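Orkcombe sorting cell

The Orkcombe sorting cell is a two-armed robot workstation used for moving small packaged goods between open containers. 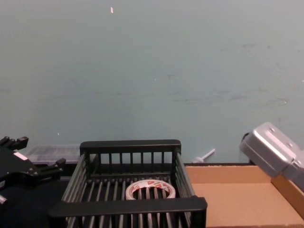 It was assembled by the engineering firm Zendier and is operated by a workshop in Orkcombe, where it serves both as a working station and as a training place for maintenance staff. The cell is known mainly for its written upkeep routine, called the Uvard schedule, which was drawn up by Vasanthi Rajan and has been revised several times.

Layout

The cell has a dark table set against a painted wall. Two arms reach over the table from opposite sides, and each carries a gripper of a different pattern, one black and one silver-grey. Goods are presented in a slatted plastic basket and moved to a shallow cardboard box, or the other way round. Rolls of tape are among the usual items, as their hollow centre allows them to be gripped in more than one way. The containers are not fixed down, and their positions are checked at the start of each shift.

Setting up

The arms are brought to their rest positions before power is given to the grippers. The operator then closes each gripper fully, opens it again and compares the reading with the value in the cell's log. A difference of more than 2 millimetres requires the gripper to be set to zero once more. Balakrishnan Kaimal, who led the first installation, also introduced a slow trial run in which both arms pass over the containers without picking anything up. This run remains compulsory after any change of container.

Routine care

Under the Uvard schedule, the gripper fingers are wiped after every 100 picks and inspected for wear after every 1,000. Cable fittings are checked by hand with the power off. Screws in the gripper housings are tightened to a set value and are not to be adjusted while the arm is raised. Cardboard boxes are replaced when their walls begin to lean, as a sagging edge may catch a finger on the way down.

Repair

Most recorded faults concern cables near the wrist. A replacement takes a trained fitter 40 minutes, including the trial run. The present repair instructions were issued on April 4, 2023 under the name of Uchenna Okafor and replaced an earlier set by Montri Jitpraphai. They require the removed part to be labelled and kept until the next inspection.

See also

Patrício gripper gauge
Uvard schedule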